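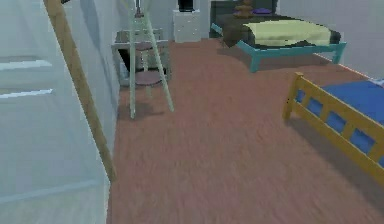 Figure 4. Bedroom with stair wall, handrail and A-frame stand (computer rendering).

4. Setting up occupancy limits for phased reopening

Print this page | E-mail this page

This section covers the entry of capacity limits in Clasora for sites that are returning to partial use under public health orders. Complete Section 3 (site registration) before you start. You need an account with Site Manager rights.

4.1 Enter the base capacity

1. Sign in and open Sites > Capacity.
2. Select the site from the list. Sites imported from Visser appear with a V after the name.
3. In the Posted Capacity field, type the figure from the fire certificate. Do not use a seating plan.
4. Click Save. The status changes from Draft to Pending.

Note: The field accepts whole numbers up to 2523. Larger sites must be split into zones (see 4.3).

4.2 Apply a phase

1. Open the Phase tab.
2. Choose the phase named in the current local order.
3. Enter the permitted percentage. The working limit appears in the right-hand column.
4. Enter the start date and time. A phase cannot start in the past.
5. Click Apply, then confirm.

A site with a posted capacity of 1000 and a permitted percentage of 20 shows a working limit of 200. Fractions are rounded down.

CAUTION: Applying a phase replaces the limit at every entrance of the site at the start time. Door counters are not reset. Reset them by hand before opening – the menu path is Doors > Counters > Reset.

4.3 Split a site into zones

1. On the Capacity page, click Add Zone.
2. Give the zone a name of up to 16 letters.
3. Enter the posted capacity for the zone.
4. Repeat for each zone, then click Check Total.

Staff are counted with visitors unless Exclude Staff is selected. Check the wording of the local order before you select it.

4.4 Return to an earlier phase

1. Open Phase > History.
2. Select the earlier entry and click Restore.
3. Enter a new start time and confirm.

Error 1691 means that another user has the site open. Ask that user to close it, or wait for the session to expire.

Section revised January 28, 2022. Text: Ditte Bergmann. Technical review: Ignacio Nakamura.

Contact Clasora Support | Copyright Bindent. All rights reserved. | Back to top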